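# Two-Arm Bench Cell: Frequently Asked Questions

Everything below concerns the cell we call Grundero, which has two arms, one table and a long memory for neglect. Read it before you write to us. Most of what people write to us is in it.

### How do I start it in the morning?

Power to the rail first, then the controller, then the Jullaven software. If you start Jullaven before the boards have power, it will report two missing arms with great confidence, and you will have to quit and begin again.

Each arm has its own small circuit board down at the front. Check for a green light on both. One green light means one working arm, and the bagging routine does not improve when performed by half the staff.

### Do I need to re-home the arms every day?

No. Re-home after a power cut, a collision, or any work on a joint. Otherwise leave them alone. Clear the table first, because the homing sweep is wide and has no manners.

### The arms used to meet in the middle and now they miss. What happened?

Usually one of the bases has moved. The mounting plates are held to the aluminum rails by bolts, and bolts under a swinging arm work themselves loose on a schedule of their own. Put a hand on the base with the power off and try to rock it. If it rocks, there's your answer.

Tighten the plate, run the alignment check, and look at the offset. Up to 2 mm can be corrected in Jullaven. More than that and the plate has to be squared against the rail again, which takes 40 minutes if you have done it before and an afternoon if you are sure you don't need the instructions.
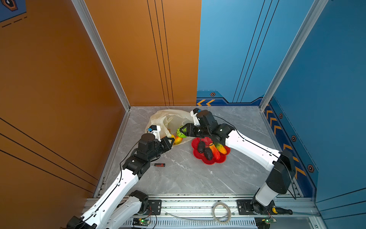 Cable checks are the dullest job on the list and the one that saves the most money. Move each arm by hand, power off, through its full reach, and watch the cable the whole way. It should never go tight and never get near a finger of the gripper. The clips along the forearm keep the run in place as far as the wrist, and the loop beside the right arm's elbow is the slack it needs to bend, so please don't tidy it. A cable pulled neat and flat looks wonderful until the elbow opens.

### One camera has dropped out. Is it dead?

Probably not. Reseat the blue connector on the wrist module before you do anything else. Push it straight in, with a thumb behind the bracket so you aren't bending the thing you're trying to fix. Then restart the camera service only. Restarting the whole cell also works, in the way that moving house fixes a dripping faucet.

If the picture comes back but looks shifted, the bracket has turned. Loosen it, square it up, tighten it, and run the wrist camera calibration for that arm.

### Why does error 113 keep coming up?

Error 113 is a gripper that was told to close and never arrived. The usual causes:

- grit or a scrap of plastic film in the finger slide
- a fingertip pad that has peeled and folded over
- a target that is too fat for the opening you set

Clean the slide with a dry brush. No oil. Oil picks up lint, and then you have error 113 and a greasy avocado.

### Can I use my own bags and fruit?

Yes, within reason. We set up with artificial produce from Greco because it keeps its shape and doesn't attract flies. Bags are harder. A very thin one collapses whenever a gripper lets go of the rim, and a stiff one slides across the table. Try a new bag by hand first. If you need both hands and some bad language, so will the arms, minus the language.

### Which screwdriver do I need?

The small one for the brackets and clips, the hex drivers for everything structural. All of them live in the Hesix drawer kit, at least in theory. Whatever you used, take it off the table and the rails before you turn the power back on. The same goes for tape.

### How often should the grippers be serviced?

Pads every 2 months, sooner if they shine. Change both fingers of a gripper together. A new pad facing an old one pulls everything slightly to one side, and you'll spend a week blaming the software.

### The arm stopped halfway and is just hanging there. Can I push it?

Press the stop button first, and support the forearm before you release the joints. They let go all at once, and the arm is heavier than it looks. Lower it to the table, take away whatever it was holding, and home it from there.

### Where do I log a repair?

In the Grundero notebook in the top drawer. Write down which arm, which joint, what you did and the time. "Fixed it" has been entered many times and has never helped anyone.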